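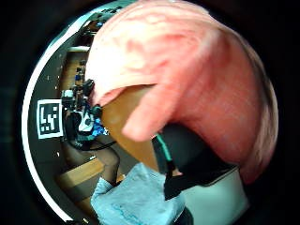
Annag Dunbar wrote in to say her phone loses half its charge overnight just sitting on the nightstand, and she wants to know if she needs a new battery. Maybe not, Annag! Mine did the same thing all through June and I nearly paid Clellthorpe for a swap.

What I'd try first:

- Open the battery screen before breakfast and see what ran while you slept. On my old Huvow it was a weather widget (of all things) checking my location all night.
- Turn off background refresh for anything you open less than once a week. I switched off 14 apps and haven't missed one.
- If you get one bar in the bedroom, use airplane mode with Wi-Fi on. Hunting for signal eats power like crazy.
- Clean the charging port — phone off, dry wooden toothpick, go gently. Pocket lint packs in tight and the plug never seats right.

Give it two nights before you judge. If you're still waking up to 50 percent, then yes, go price a battery. Mine took four days to come in.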